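Wevel Extends Desktop Support Term to 58 Months for Contract Customers

New terms take effect in September and cover parts, labor and firmware for business desktops already in service

CLARBRIDGE — Wevel, a supplier of computer leasing and repair services to public offices and mid-size employers, today announced a longer support term for desktop computers held under its standard service contract. The term rises from 54 months to 58 months, counted from the date a unit is placed in service. The change applies to new contracts and to existing contracts with at least one full billing quarter left to run.

Customers do not need to sign a new agreement. A revised schedule will be sent to the billing contact on each account and replaces Schedule B of the current contract. The monthly rate stays the same through the original end date. After that date it drops to the extended rate, which excludes loaner equipment but keeps the same response targets for on-site repair.

"Most of our accounts plan their budgets by fiscal year, and the old term ended in the wrong place for many of them," said Jyoti Solanki, director of contract services at Wevel. "A unit placed in service in late summer came off support before the money for its replacement was released. The customer then paid by the visit for a few months. The extra time closes that gap." 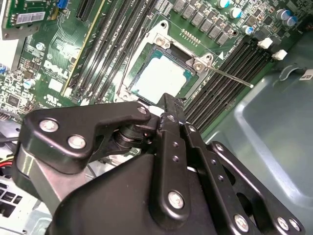 Under the revised schedule, covered parts include power supplies, memory, storage drives, case fans, processor coolers and system boards. Processors are covered against failure but are not upgraded as part of a repair. Add-in cards are covered only when they were listed on the original order. Monitors, docking stations and input devices remain on a separate schedule with their own end dates.

Firmware support is handled differently. Wevel will install system firmware released by the manufacturer for as long as the manufacturer publishes it. If a model stops receiving firmware before month 58, the customer will be notified in writing and may either keep the unit under hardware-only terms or return it without an early return fee.

The new term follows a pilot with Plovside, a property management company with offices at 25 sites. Plovside kept its existing desktops in service past the old end date while Wevel logged each service call by part, site and unit age. The pilot did not include laptops or the shared terminals in Plovside's leasing offices.

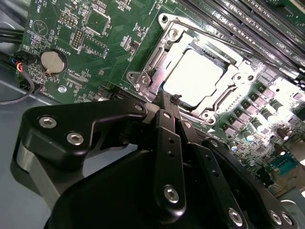

A processor seated in its socket on a desktop motherboard.

"We wanted the repair records before agreeing to anything," said Duarte Rocha, information systems manager at Plovside. "Fans and drives made up most of the calls. Those are short visits. We had planned for more board replacements and had set aside desk space for them, and we have since given that space back."

Pilot records were reviewed by Chaturvedi, an outside consulting firm engaged by Wevel. The review looked at whether faults had been assigned to the correct part and whether repeat calls had been merged or counted separately. Chaturvedi recommended two changes to the service log, both of which Wevel has adopted: technicians now enter the part removed before closing a call, and a second call on the same unit is linked to the first by serial number.

Wevel has also revised its parts stocking rules. Power supplies and fans for covered models will be held at the Clarbridge depot until the last unit of that model leaves contract. System boards will be purchased in a single final order when the manufacturer gives notice that a board is being withdrawn — previously these were ordered as needed, which led to delays on older models. Parts recovered from returned units may be used in repairs if they pass the same bench test as new stock. Customers whose purchasing rules require new parts can opt out on the order form, at no charge, and the choice will apply to every unit on the account. 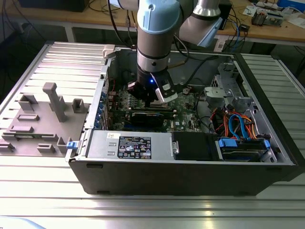
4 min read

Response targets are unchanged. For calls logged before 2 p.m., a technician is assigned the same business day. Calls logged later are assigned the next morning. Sites outside the Clarbridge service area will continue to be handled through depot repair, with prepaid shipping in both directions.

"Depot repair is where the added months matter most for scheduling," said Nam-gil Hwang, who manages bench operations for Wevel. "Older units take longer to test. We run memory and storage checks on every one that comes in, even when the reported fault is a fan. The shift plan has been adjusted for that."

Data handling rules also carry over. Storage drives removed during a repair are returned to the customer or wiped and recorded, according to the setting on the account. Drives that cannot be wiped are destroyed and a certificate is issued. Accounts with no setting on file will be treated as "return to customer" from September onward.
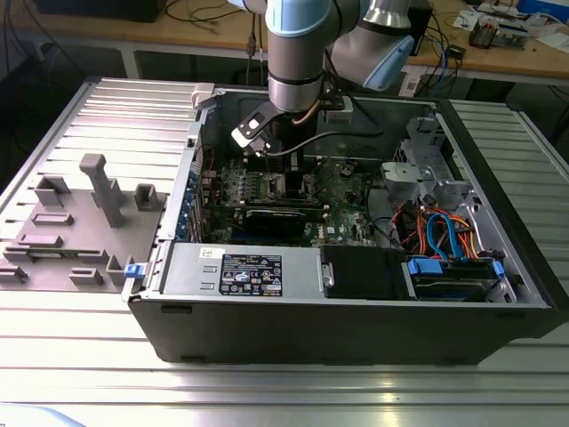

Return condition standards have been rewritten to match the longer term. Light scratches, worn feet and faded labels are treated as normal wear and carry no charge. Missing parts do carry a charge, and inspection of a returned tower is done with the side panel off and the case laid on its side, so that the motherboard and any card in its slots, such as a graphics card, can be checked against the order record. Customers who have added their own cards should remove them before shipping. Wevel will hold an unlisted card for one billing cycle and then dispose of it.

Chantelle Baloyi, accounts lead at Wevel, said customers with mixed fleets should review their unit lists before the revised schedule takes effect. "The end date follows the unit and its service date," Baloyi said. "If a desktop was moved to another office or given to another employee, that does not restart the term. If it was swapped under warranty, the replacement takes the date of the original."

Customers that prefer to replace equipment at the earlier date may do so. A written request must reach Wevel before month 54, and the unit will then be closed out under the terms in place when the contract was signed.

About Wevel
Wevel leases, repairs and recovers business computers. The company is based in Clarbridge, where it operates a parts depot and repair bench.

Media contact
Shivam Tiwari, Communications, Wevel
Requests for the revised Schedule B should be sent to the account manager named on the customer's most recent invoice.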